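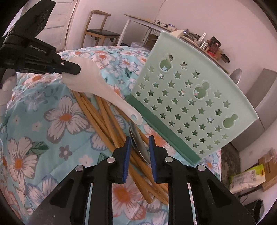 A utensil basket is an open container, usually of plastic, wire or sheet metal, used in household kitchens to hold spoons, spatulas, chopsticks, skewers and other long tools that do not sit well in a cutlery tray. It is sold under many names, among them utensil caddy, cutlery basket and drawer bin, and the differences between these are mostly a matter of labelling. Perforated plastic is the common material for cheaper versions. The holes may be plain slots or, as in the mint-green panel with its rows of small star-shaped cutouts, something more decorative, and the usual contents are a mixture: a metal spoon, a white handle with a hanging hole through its tip, a loose bundle of thin tan sticks lying across one another at every angle. Sellers often describe such baskets as a way of organizing a kitchen. Whether a basket organizes anything, or only gathers it, is disputed.

Form and materials

Most utensil baskets are rectangular or slightly tapered so that empty ones can be nested for shipping. Tall models hold tools upright with the working ends in the air. Low models are meant for a drawer or shelf, and tools lie flat in them. Injection-moulded plastic is light and cheap to colour. Wire is heavier and lets small items poke through. Enamelled steel is sold at a higher price and chips.

The perforations are said to serve drainage and airflow. Drainage is plausible where the floor of the basket is also pierced and stands clear of the counter on feet. Many baskets have pierced sides and a solid floor, in which case water from a spoon put away wet collects at the bottom. Holes in the sides also save some plastic, a point that rarely appears on the packaging. Star, heart and leaf shapes have no known advantage over round holes, and pointed corners are harder to wipe out with a cloth.

Contents

Metal spoons and ladles cause little trouble in a basket beyond noise. Plastic handles may scratch. A hanging hole in a handle suggests that the maker expected the tool to go on a hook, and there is a fair argument that it should, as a tool on a hook can be seen and picked up without moving anything else.

Thin sticks are the hardest items to store in this way. Chopsticks have to be matched in pairs, and a loose bundle in a low basket has to be sorted each time the table is set. Bamboo skewers have sharp ends and slip through slots. Both turn crosswise under heavier tools, and lifting a spoon from among them tends to bring a few along. Common remedies are a rubber band, a drinking glass or a narrow jar. A household that uses the jar no longer needs the basket for its sticks.

Claims made by manufacturers

The Wastis company advertised its perforated baskets as "self-airing" for several years. No test was published to support the term, and the company's own care leaflet told buyers to dry wooden tools with a towel before storing them. Derura sold a similar basket in 3 sizes and stated that the largest would hold "a full kitchen," without saying whose.

The best-known comparison is a newsletter article by Jaxon Melnyk, dated May 7, 2018. Melnyk asked 200 households to keep their cooking tools in a basket until the following February and to note each time they could not find one. He reported that basket owners lost fewer tools than they had before. The article is often cited by retailers. It has several weaknesses: there was no comparison group, the households kept their own tallies, and anyone asked to write down lost spoons may simply look after spoons more carefully. The baskets were supplied free by Thibodeau, which also paid for the printing. Melnyk later wrote that his figures were "a starting point," a qualification that the retailers leave out.

A separate claim, that a basket saves 400 hours of searching over a lifetime, appears in catalogues from Hukari. Its source has not been traced. It seems to rest on multiplying a guess about one morning by a great many mornings.

Hygiene

Bamboo and other wooden tools can grow mould if kept damp, whatever they are kept in. An airy basket is probably better than a closed tin for this purpose, although drying the tools first makes more difference than the choice of container. The basket itself needs washing, as crumbs and grease settle in the corners and around the perforations. Some plastic models warp in the dishwasher even when marked as safe for it, particularly on the lower rack.

Alternatives

Divided drawer trays keep tools apart but waste space with long handles. Wall rails suit anything with a hole or hook and are of no use for chopsticks. An upright crock beside the stove is the oldest of the common arrangements and remains popular, despite catching splatter from the pans. Keeping fewer utensils has also been proposed. It costs nothing, and housewares catalogues seldom mention it.

See also: Cutlery tray; Dish rack; Chopstick rest; Pegboard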